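Thandeka Le Roux folds on the bed. She has tried the kitchen table, the ironing board and once the lid of a chest freezer, and she has come back to the bed every time.

"It's the right height if you kneel and it's wide enough for the sleeves," she says. "And you can't go to sleep until it's finished, so it gets finished!"

I went to see her one afternoon in April because of her folding evenings at Stumoditz, the community hall two streets away, where 34 people turned up to the last one with a bag of clean washing each. She charges 15 rand at the door, tea included. I had expected a stern sort of person with a label maker. She is nothing like that. She laughs a lot, she loses socks like the rest of us, and she gets wonderfully excited about T-shirts.

Everything clean goes to the wall end of the bed first, in one heap, colours all mixed up together. She likes the heap. "People apologise to me for theirs," she says. "But look at those colours, the mustard and the orange — it's a lovely thing, a heap of clean clothes." Then one piece comes forward at a time, and the space in front stays clear for it. A T-shirt goes down flat with its collar pointing to the heap, and gets smoothed before anything is folded.

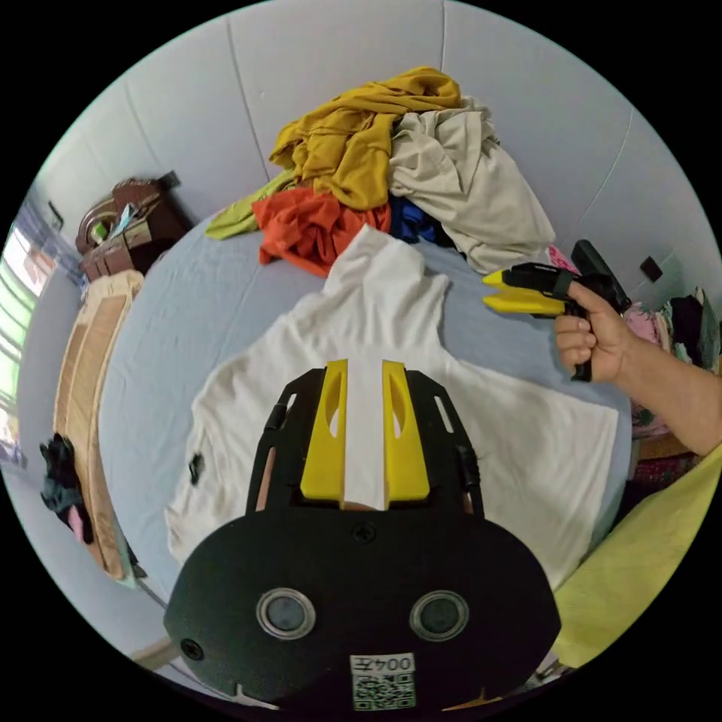 Which part of a T-shirt do you fold first?

"The sides. One side in towards the middle with its sleeve turned back, then the other, so you have a long strip. After that it's hem to collar, in half, and in half again if your drawer is shallow."

She learned this at Lamrani, a laundry where she worked for three years after school. On a busy day the back room put through 300 shirts, and the woman who trained her, Ermelinda Barreto, would pull one out of a finished stack and shake it open if the edges didn't line up. Thandeka still talks about her with real affection. "She never shouted. She just shook it out and handed it back to you. I must have folded 1,000 shirts before she let one of mine stay on the pile."

Her own rules are looser. Jeans get folded in three, jumpers are never hung, and underwear goes in the drawer however it lands. Patterned things she keeps in a pile of their own and does near the end, when her eyes are tired, on the grounds that a crooked fold hardly shows in a busy print. White things take her longest. She likes to do them in good daylight, and she has a soft spot for the big cream pieces that come off the line in great heavy folds and swallow up whatever is underneath.

"You lift one corner and there's something red, there's something blue," she says. "It's like a lucky dip."

Small crumpled whites get picked out and shaken hard, twice, before they go anywhere near a pile. She does the shake from the wrist and it makes a proper crack. I tried it and got more of a flap. 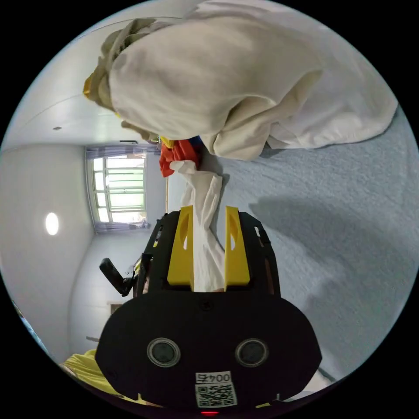

Do you iron any of it?

"Shirts for a wedding or an interview, and pillowcases if my mother is coming. The rest I smooth with my hands while it's still a bit warm from the line, and I leave it under the pile overnight."

The evenings at Stumoditz began with a neighbour, Tumelo Shezi, who had just moved into his first flat and asked her how to deal with a fitted sheet. She showed him in the hall because his bed hadn't arrived. Two of his friends came along to watch, then the friends' sisters, and by the winter there was a waiting list. Tumelo now does the fitted sheet demonstration himself, and Thandeka says he is better at it than she is, "which I'm only a little bit cross about".

She would like to add a mending table next, with buttons and hems to start with. Chantelle Magagula has offered her sewing machine and two Saturdays' worth of thread, and the hall has a long trestle that would do. Before I left she sent me back to the bed to do one more T-shirt. It came out slightly wider at the collar than at the hem. She looked at it for a moment, patted it, and put it on the pile.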